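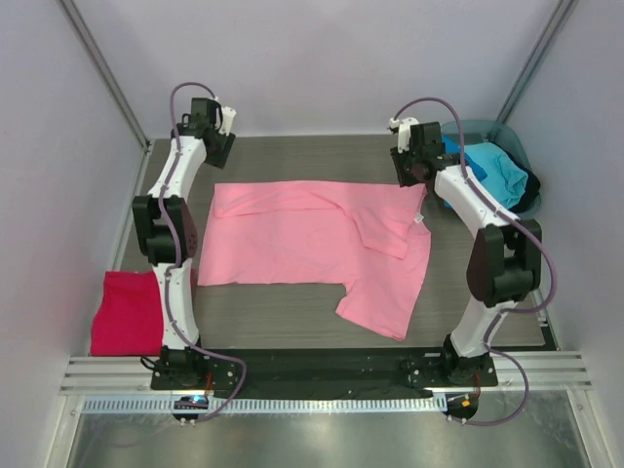

チケット：共用ランドリー予約画面に空き枠が出ない
受付日：2019年10月10日
対象：Nolatum 予約システム／Plundundale 棟
状態：解決済み

【最初の報告】
乾燥機の予約ページを開くと、夜の枠が全部「満」になっています。ところが実際に降りてみると乾燥機は止まったままで、予約者の名前も出ていません。洗濯機のほうは普通に予約できます。スマートフォンでもパソコンでも同じでした。

【返信 1】
ご連絡ありがとうございます！症状が乾燥機だけというのは大きな手がかりです。お手数ですが、次の点を教えてください。
・ログアウトして開き直しても「満」のままか
・翌週の表示に切り替えたときも同じか
・ドア横の端末ではどう出ているか

【報告者より】
開き直しても変わりません。翌週も夜だけ満です。ドア横の端末では空きになっていて、そこからなら予約できました。

【返信 2】
すばらしい切り分けです、助かりました！端末とウェブで表示が違うなら、予約データそのものは無事で、ウェブ側の読み込みが怪しくなります。こちらでログを見たところ、ウェブが参照している時間割が6月の点検期間用のままでした。点検中は夜の乾燥機を止めていたので、その設定がずっと生きていたわけです。

【作業記録】
1．時間割を通常用に切り替え → 変化なし
2．Habte（表示用キャッシュ）を再起動 → 枠が2つだけ復活
3．キャッシュを全消去して再読み込み → 14枠すべて表示

手順2で少しだけ戻ったのを見たときは、思わず声が出ました。古い時間割が棟ごとに別々に保存されていて、再起動では一部しか入れ替わらないようです。こういう動きは資料に載っていなかったので、Sturkell の保守ページに追記しました。

【報告者より】
いま確認しました。夜の枠が見えています！試しに一つ予約したら、端末にもすぐ反映されました。ただ、予約の確認メールが2通届きます。

【返信 3】
確認メールの重複、こちらでも再現しました。全消去のあとに送信待ちの通知がもう一度流れたためです。予約は一件しか入っていませんので、取り消しは不要です。送信待ちを空にしましたので、次の予約からは1通になるはずです。

【報告者より】
別の枠で試して、1通だけ届きました。今夜はシーツをまとめて乾かせます。ありがとうございました！

【クローズ時メモ】
同じ症状が出た場合は、先に端末の表示と見比べてください。端末で空きなら手順3から始めてかまいません。全消去にかかる時間はおよそ3分で、その間はウェブからの予約ができません。ほかの棟の時間割も順に見ていきます。気になる表示があれば、小さなことでもぜひ新しいチケットでお寄せください！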